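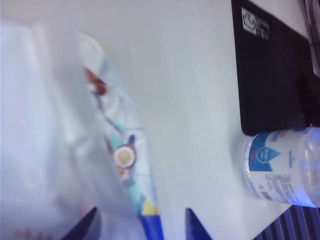
과자 봉지처럼 흐물흐물한 포장은 집을 때마다 모양이 바뀌는데 손가락 두 개짜리 그리퍼로 감당이 되느냐고 Orlando Correa는 물었습니다. 상담 창구에 가장 많이 들어오는 질문이어서 답변도 그것부터 적습니다.

Clotero 탁상용 피킹 키트 자주 묻는 질문
최종 수정 2020-09-17

제품 일반

비닐 포장도 집을 수 있습니까?
집을 수 있습니다. 다만 포장 안에 공기가 어느 정도 차 있어야 하고, 접힌 면이나 봉합선을 손가락이 물 수 있는 방향이어야 합니다. 납작하게 눌린 봉지, 진공 포장, 내용물이 한쪽으로 쏠린 리필 파우치는 실패가 잦습니다. 이런 품목이 주로 나가는 현장이라면 그리퍼 대신 흡착 헤드를 권합니다. 흡착 헤드는 별도 판매이며 교체할 때는 나사 네 개를 풀면 됩니다.

키트에 무엇이 들어 있습니까?
두 손가락 그리퍼, 손목 카메라, 카메라 브래킷, 제어 박스, 전원 케이블, 통신 케이블, 비상 정지 버튼, 교정판이 들어 있습니다. 로봇 팔은 포함되지 않습니다. 팔까지 함께 필요하시면 주문서의 ‘팔 포함’ 항목에 표시해 주십시오. 이 경우 Kiiskinen 팔을 조립한 상태로 보내 드립니다. 작업대와 컴퓨터는 어느 구성에도 포함되지 않습니다.

Clotero와 Clotero 대여형은 무엇이 다릅니까?
하드웨어는 같습니다. 대여형은 손가락 패드를 새것으로 갈아서 출고하고, 소프트웨어 이용권이 대여 기간에만 유지됩니다. 대여 중에 저장한 작업 기록은 반납 전에 내려받으셔야 합니다. 반납된 제어 박스는 입고 당일 초기화되며 이후에는 복구해 드릴 수 없습니다.

어떤 로봇 팔에 달 수 있습니까?
Kiiskinen 팔에는 어댑터 없이 바로 달립니다. 그 밖의 팔은 플랜지 도면을 보내 주시면 어댑터 제작이 가능한지 확인해 드립니다. 케이블이 팔 바깥으로 지나가는 모델은 손목 회전 범위를 설정에서 줄여야 합니다.

들 수 있는 크기와 무게

얼마나 큰 물건까지 잡습니까?
손가락 사이는 최대 94mm까지 벌어집니다. 상자는 짧은 변, 병은 몸통 지름을 기준으로 보십시오. 포장 상태에 따라 실제로 쓸 수 있는 폭은 이보다 좁아질 수 있습니다.

무게 제한은 어떻게 됩니까?
1000g입니다. 이 값은 그리퍼 자체의 한계이고, 팔의 가반 하중에서 그리퍼와 카메라 무게를 뺀 값이 더 작으면 그쪽을 따릅니다. 액체가 든 용기는 이동 중에 내용물이 흔들리므로 가속 설정을 ‘낮음’으로 두고 쓰십시오. 개봉한 용기는 사용 범위에 들지 않습니다.

투명한 물건도 인식합니까?
라벨이 붙어 있으면 대체로 라벨 쪽을 기준으로 위치를 찾습니다. 라벨이 없는 투명 용기는 조명에 따라 결과 차이가 크고, 흰 작업대 위에서는 윤곽을 놓치는 일이 많습니다. 어두운 무광 매트를 깔면 나아지는 경우가 있으니 먼저 시험해 보십시오. 유리컵과 투명 트레이는 지원 품목에 넣지 않았습니다.

반짝이는 포장은 어떻습니까?
은박이나 유광 필름은 빛이 한 방향에서 세게 들어올 때 오인식이 생깁니다. 천장 조명 바로 아래를 피하고, 창가라면 블라인드를 내린 상태에서 교정을 다시 해 주십시오. 노출을 수동으로 고정하는 메뉴는 설정의 카메라 항목에 있습니다.

물건이 겹쳐 있어도 됩니까?
두 겹까지는 위쪽부터 집습니다. 봉지끼리 겹치면 한꺼번에 딸려 오는 일이 있습니다. 하나씩 내보내야 하는 공정이라면 물건 사이를 손가락이 들어갈 만큼 띄워 놓으십시오. 벽이 높은 상자 안에서 꺼내는 작업은 현재 판에서 지원하지 않습니다.

설치와 교육

설치하는 데 얼마나 걸립니까?
팔이 이미 고정되어 있다면 40분을 잡으시면 됩니다. 순서는 그리퍼 체결, 케이블 연결, 비상 정지 확인, 카메라 교정입니다. 팔을 처음 설치하는 현장은 반나절을 비워 두십시오. 작업대가 흔들리면 교정값이 틀어지므로 다리 높이부터 맞추고 시작해야 합니다.

카메라 교정은 언제 다시 해야 합니까?
카메라를 떼었다 달았을 때, 팔이 어딘가에 부딪혔을 때, 작업대를 옮겼을 때입니다. 물건을 계속 같은 쪽으로 빗겨 잡는 증상이 보여도 교정부터 하십시오. 교정판은 휘지 않게 눕혀서 보관합니다.

손목 카메라 영상이 가까운 곳에서 흐려집니다. 고장입니까?
고장이 아닙니다. 이 카메라의 초점은 손끝 너머 작업면에 맞춰져 있습니다. 렌즈 가까이 들어온 물건은 흐리게 나오며, 접근 마지막 구간에서는 바로 앞에서 계산한 위치를 그대로 씁니다. 먼 곳까지 흐리다면 렌즈 보호창을 마른 극세사 천으로 닦은 뒤 다시 확인해 주십시오.

새 품목은 어떻게 가르칩니까?
작업대에 물건을 놓고 ‘품목 추가’를 누른 다음, 손으로 팔을 끌어 잡을 위치를 몇 차례 보여 주면 됩니다. 봉지류는 방향을 바꿔 가며 더 여러 번 보여 주는 편이 좋습니다. 모양이 일정한 상자는 대개 금방 끝납니다. 저장한 품목은 파일로 내보내 다른 Clotero에 옮길 수 있습니다.

프로그래밍을 할 줄 알아야 합니까?
기본 작업은 화면 메뉴만으로 만들 수 있습니다. 컨베이어나 저울 같은 외부 장비와 신호를 주고받으려면 스크립트를 작성해야 합니다. 예제는 제어 박스의 문서 폴더에 들어 있고, 한국어판은 일부만 번역되어 있습니다.

교육은 누가 합니까?
원격 교육은 Magdalini Koutsoukos, 방문 교육은 Grigoris Kyriakidis가 맡고 있습니다. 원격 교육 한 차례는 구매가에 포함됩니다. 방문 교육은 지역에 따라 출장비가 붙으며 견적서에 따로 표시됩니다. 통역이 필요하시면 신청할 때 적어 주십시오.

안전

사람 옆에서 써도 됩니까?
키트만으로는 답을 드릴 수 없는 질문입니다. 팔의 종류, 속도, 작업 내용에 따라 현장별 위험성 평가를 하셔야 합니다. 그리퍼의 쥐는 힘은 설정에서 낮출 수 있지만 그것만으로 안전 조치가 되지는 않습니다. 운전 중에는 손가락 사이에 손을 넣지 마십시오.

전원이 끊기면 잡고 있던 물건은 어떻게 됩니까?
손가락은 그 위치에 멈추고, 잡고 있던 물건은 대부분 그대로 남습니다. 미끄러운 포장은 서서히 빠질 수 있으니 떨어지면 곤란한 물건에는 쓰지 마십시오. 전원이 돌아와도 자동으로 다시 움직이지 않습니다. 화면에서 상태를 확인하고 ‘재개’를 눌러야 합니다.

식품을 직접 잡아도 됩니까?
안 됩니다. 손가락 패드는 식품 접촉용 재질이 아닙니다. 밀봉 포장된 제품만 다루십시오.

관리와 소모품

손가락 패드는 얼마나 자주 갑니까?
표면이 반들거리거나 모서리가 들뜨면 교체합니다. 종이 상자를 많이 다루는 현장에서는 먼지 때문에 먼저 미끄러지기 시작하므로 작업을 마칠 때마다 젖은 천으로 닦고 말리십시오. 알코올은 패드를 굳게 하니 쓰지 마십시오. 교체용 패드는 좌우가 다르며, 안쪽에 표시가 있습니다.

Samico 패드를 써도 됩니까?
치수는 맞습니다. 다만 두께가 조금 달라 교정을 다시 해야 하고, 패드가 원인이 된 손상은 무상 수리에서 빠집니다.

소프트웨어 업데이트는 꼭 해야 합니까?
의무는 아닙니다. 3월에 나온 판부터는 봉지류의 접힌 면을 찾는 방식이 바뀌어서, 그 전에 저장한 봉지 품목은 다시 가르쳐야 합니다. 상자와 병 품목은 그대로 쓸 수 있습니다. 가동 중인 현장이라면 품목 파일을 먼저 백업하고 진행하십시오.

주문, 대여, 반품

시험해 보고 결정할 수 있습니까?
다루실 물건을 Bridolby 시험실로 보내 주시면 저희가 잡아 보고 영상과 결과표를 보내 드립니다. 품목마다 여분을 넉넉히 넣어 주십시오. 시험 중에 구겨지거나 찢어질 수 있고, 보낸 물건은 요청하신 경우에만 돌려 드립니다. 시험 접수는 Uzma Minhas 앞으로 해 주십시오.

대여 기간은 며칠입니까?
기본 22일이며 배송에 걸리는 날은 넣지 않습니다. 연장은 한 번 가능하고, 뒤에 예약이 있으면 거절될 수 있습니다. 대여 후 구매하시면 대여료 절반을 구매가에서 뺍니다.

반품 조건은 어떻게 됩니까?
개봉하지 않은 키트는 전액 환불합니다. 개봉한 키트는 구성품이 모두 있고 팔에 체결한 흔적이 없을 때 검수비를 빼고 환불합니다. 주문 제작한 어댑터는 반품을 받지 않습니다.

고장 접수는 어디에 합니까?
제어 박스 밑면의 일련번호와 오류 화면 사진을 지원 게시판에 올려 주십시오. 로그 파일을 함께 올리시면 처리가 빨라집니다. 수리 입고와 부품 발송 문의는 Mio Amano가 받습니다.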